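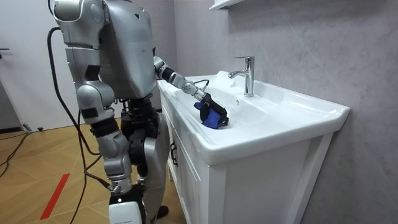 2/19/25, Jilix, sink corner

The claim going round the shop is that Promis can now clean a basin. I'd like us to stop saying that until we agree what clean means. Aigars counts a run as good if the hand stays on the ceramic for the whole sweep, and by that measure we look splendid. I count it as good if I'd wash my face in the bowl afterwards. The arm reaches well enough: over the front rim, cloth bunched in the fingers, pressing on the inside of the bowl. Reach was never my worry. My worry is that the press is one fixed number, 30 in the config, whatever units Raimonds thought he was using when he typed it in January. A flat floor and a curved wall don't want the same push, and a wad of cloth doesn't pass it on evenly anyway.

Things I changed before lunch: slower approach, smaller step between waypoints, wrist filter back to the old value. Log is 406. If you compare it with 137, remember that 137 was made with the stiff fingers and the other cloth, so the force plots will look better than they have any right to.

The head view is what the planner gets, and it's the view I trust least. Glaze throws highlights all over the bowl and the dirt finder likes to treat the edge of a highlight as a mark. Raimonds says his new threshold deals with this. It dealt with it on his desk, with a dinner plate. I have asked for the same test with the tap in view, as chrome is where the last version fell over.
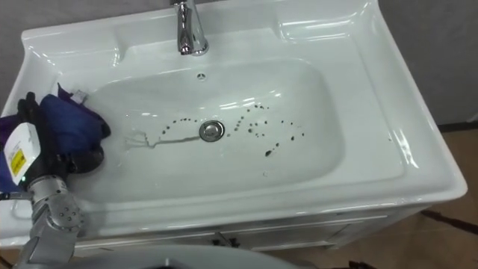
Head view. Dark spots round the stopper, grey streak to the left of it, cloth at the left edge.

What I want from that view is a simple before-and-after score: dark pixels inside the bowl mask, stopper ring left out. Aigars wants a cleverer score that also weighs streaks. Fine, but a smear spreads the same dirt over more ceramic in a paler grey, and his version marks that as progress. I don't call that progress. Until somebody shows me otherwise we use the dull score and look at the bowl ourselves as well.

The grasp is a separate argument. The Venckus write-up says a soft cloth can be picked up from any pose if you close slowly. Maybe theirs can. Ours bunches, and the fingers close on whichever fold happens to be highest. 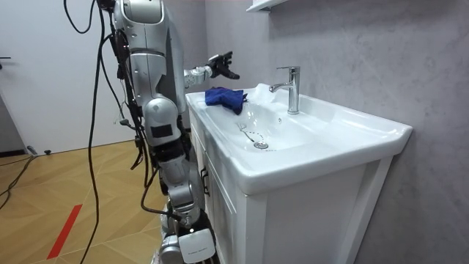 I'd rather teach one dull pick from one known spot on the rim and get that right than chase every pose. Raimonds disagrees and has written 3000 on the whiteboard as the number of picks he wants to collect. At our pace that takes us well past the Tondamham open day, and I don't believe the extra ones would fix a finger problem.

Still to do:
Split the press value, one for floor and one for wall.
Threshold test with the tap in view (Raimonds).
Dull score run over 406 and 137, both posted, no picking the nicer one.
Check the wrist cable loop at full reach. I don't like how it sits over the hand.
Aigars to write down his definition of a good run so I can argue with it properly.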